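Teaching by hand, one cube at a time

I'd been holding the controller for maybe a minute when I knocked the whole job over. "Everybody does that," Polyxeni Gkikas told me, already reaching for the reset key. She runs teleoperation at Usuga, and her days go into steering a simulated arm through small chores so a learning program can copy her later. Number cubes are this month's chore.

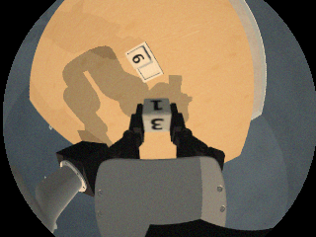 Zhiqiang Pan
Staff writer, Reltotska

I asked why she drives from the wrist view so much. "You get the fingers and the cube, and that's all I want when I'm closing in," she said. "The wide view I save for travel." She's recorded 1,479 runs since September and kept more than 400 of them, which sounded brutal to me. She shrugged. A run where she dithers teaches dithering, so out it goes!

They also tried guiding a real arm by the elbow, with the motors gone slack. "Lovely for the big moves," she said, "but your shoulder hates you by lunch." I believe her — mine hurt after the remote version.

Stacking is where I really came unstuck. She had me lift, stop, look, and only then start down, and I kept wanting to do it all in one swoop. 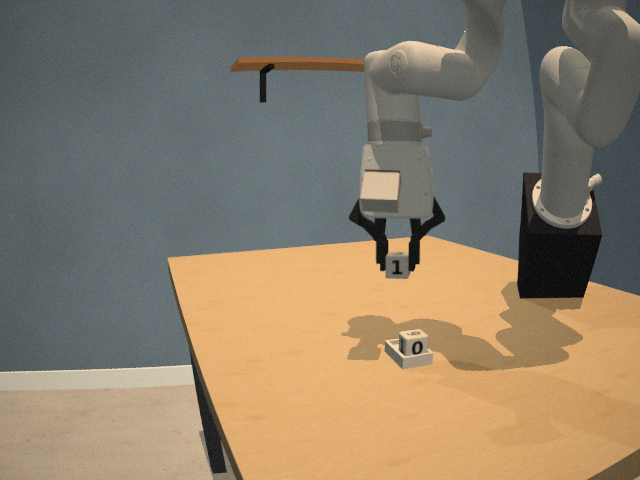

Lonulia wrote in after the first part of this interview to say that the stopping is exactly what worries her, as her own program learned the pauses and now hangs there for ages. I read that out to Gkikas and she laughed. "Yep. Trim them before training. I cut 176 last week."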